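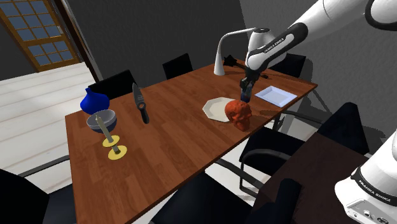
*Table layout, arm holding the blue object over the right-hand side.*

**Undent** wrote:
Draft rule for our pick and place runs: no episode counts unless the gripper starts open and clear of everything on the table. Any objections before it goes in for September?

**Skondmont_G** wrote:
Yes. We have 1,552 episodes and plenty start close in. You'd bin those?

**Undent** wrote:
Tag them, keep them out of the scores.

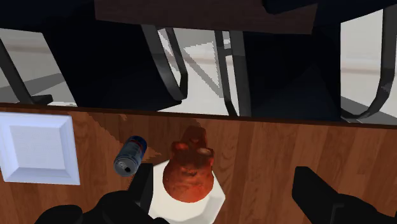 I'd also want 5 cm between objects at reset.

**curetti** wrote:
5 is too much with a plate and a tray out. Make it 3.

**Skondmont_G** wrote:
3 is fine by me. Still against the start rule. Gerrit Hermans wrote the old one and it allowed close starts.

**Undent** wrote:
Ok, 3. Start rule stays in the draft until he's replied.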